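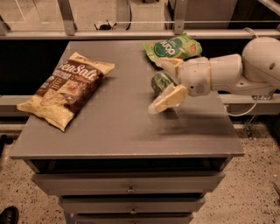

休憩室の補充が自動になる、と総務からメールが来たのは先月のことだ。導入するのはTedportという会社の仕組みで、月に300時間の手間が浮くらしい。うちの補充にそんなに時間がかかっていたとは知らなかった。

これまで菓子と飲み物を並べていたのはイポリト・タピアさんである。朝6時台に来て、減り具合を見て、塩味のチップスが切れそうなら多めに出しておく。夜勤明けの人が何を食べたがるか、だいたい頭に入っていた。資料ではそれが「単純作業」の一行になっている。

説明会では、袋物はつかむ位置が難しい、缶は転がる、と担当者が正直に話していて、そこは好感が持てた。ただ、うまくつかめなかったとき誰が直すのかと聞いたら、「現場の方に」という返事だった。現場の方というのは、つまり私たちだ。ハビエラ・ガエテさんが「それは300時間に入っていますか」と質問して、会場が少し静かになった。答えは後日とのことで、まだ来ていない。

タピアさんは9月から倉庫のほうへ移る。本人は腰が楽になるかもしれないと言っていて、それなら悪い話ばかりでもない。けれど倉庫でも棚の見直しが始まるそうで、次の資料にまた何時間と書いてあるのか、私は今から疑っている。

とりあえず、後日の答えが届いたらまた書く。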